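Workshop notebook, November 16, 2022

Dye vats, second round – madder and weld

Such a good day at the pots! The madder that Traian Pascu dug at Plomden in September has finally dried through, and it smells like a cross between beetroot and old books. I chopped it small with the secateurs, then gave it two turns in the coffee grinder (the old one, not the kitchen one). Very red dust everywhere, including inside my glasses.

Weighed out equal parts root and wool. The wool is the Irkham fleece, spun by Paula Ursu over the summer, a bit hairy but it takes colour like nothing else I've tried. Mordanted yesterday with alum and left in the pot overnight under a plate.

Kept the bath at 60 degrees for 2 hours. This is where I went wrong last time: I wandered off, it crept up towards a simmer, and all that lovely red went brick brown. Stood over it with the thermometer this time and took the pan off the ring whenever it started to climb. Dull work, but the skeins came out a proper warm red, with a touch of orange at the ends where I'd tied them too tight. Loosen the ties next time.

A pinch of chalk went in halfway through. Our water at Ridatbridge is so soft that madder sulks in it.
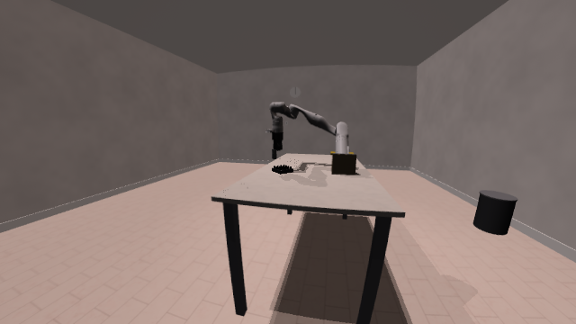
Weld

Less madder-like drama, more yellow than I know what to do with. Used the tops only, stalks snapped off and put by for the compost. Simmered for an hour, strained through the muslin, wool in, and within minutes it was the colour of a canary. I may have shouted. Traian came in to see what had happened and went away with a yellow thumb.

Tried three small skeins:
– straight weld, first dip: sharp, almost green in daylight
– weld, second dip in the same bath: softer, like butter, my favourite so far
– weld with a drop of iron water: olive, a bit murky, but Paula wants it for the cuffs on her next jumper, so there's a home for it

The iron water is the jar of nails and vinegar on the windowsill. It has got much stronger since I last used it! Go gently. One teaspoon was too many and I had to whip the skein out and rinse it at once.

Note on labels: the paper tags fell apart in the bath again. Paula suggests knots in a bit of cotton string, one knot for first dip, two for second, and so on. Will do that from now on. Skein 13 lost its tag altogether and I'm only guessing it was the one with no chalk. 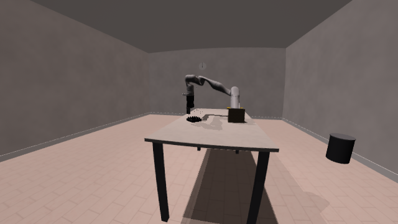

To do

Wash the madder skeins in the Ocampo soap and see how much red runs out. Hang half of skein 29 in the south window and keep the other half in the drawer, to check for fading.

Save the madder bath. There's still plenty in it, and a third dip ought to give that peachy pink Traian liked on the sample card. Lid on, cold shelf, use it before it grows fur.

Ask at Plomden whether there's any more root to lift. The older plants by the wall should be ready, and I'd love to compare them with this lot.

Buy muslin. Ours is now bright yellow and has a hole in it.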